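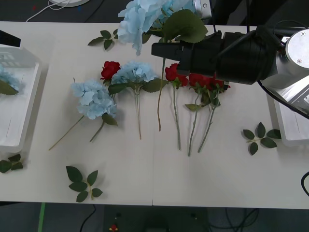 Artificial hydrangeas and roses on the white sorting table, with loose leaf sprigs and two plastic trays.

Kilora Stem Library: Blue and Red Set

The gallery covers the blue and red set from the Kilora line of artificial stems, kept at the Clenden display workshop. The set is used for table arrangements and window work. Notes are by Shakuntala Rajput, with storage details from Ermanno Santoro. The full library holds 64 stem types. Only the pieces in the blue and red set are listed on this page.

Layout

Three hydrangeas, four roses and four leaf sprigs make up the group on the table. Most of the stems are laid with the heads at the top and the ends toward the near edge. Stem lengths can be compared in this position before any are cut or bent.

Hydrangea, pale blue

Full rounded head on a long stem. The largest of the three is at the top center, with a broad dark green leaf angling up and to the right. Its stem is thin, green-brown and slightly curved at the tip. Head size varies within a batch, so the workshop grades hydrangeas by eye and places the largest first.

The leaves can be turned on the stem by hand. Turn them before the stem goes into the vase. Once the heads are packed together there is little room to work.

Rose, deep red

Smaller head with green sepals. The rose stems are slender. In a mixed vase they go in after the hydrangeas and fill the gaps between the larger heads. Four roses to three hydrangeas is the standard ratio for the set. For a low bowl, use the same ratio and shorten all stems to match the shortest rose.

Leaf sprigs

Supplied loose. They are used at the rim of the vase to hide the point where the stems cross. Sprigs are not counted as stems in the inventory and are reordered by the bag.

Trays

White plastic, one at each side of the table. At Clenden the left tray is assigned to stems waiting for inspection and the right tray to stems ready for storage. Labels go on the shelf and not on the tray, as the trays are shared between sets.

Care

Dust with a soft dry brush, working from the center of the head outward. Do not use spray cleaner on the red stock. Ritu Singhal tested two brands in August and both left marks on the petals. Bent stems are straightened by hand over the table edge, a short section at a time.

Storage

Stems are stored flat in boxes, heads at alternate ends, up to 80 per box. Hydrangeas go in the top layer. Stock kept under heavier boxes loses its shape and takes several days to recover. The shelves hold more than 2,000 stems when full.

Requests for stems from the set go to Kiran Dhillon at the workshop desk. Give the color, the stem type and the height of the vase.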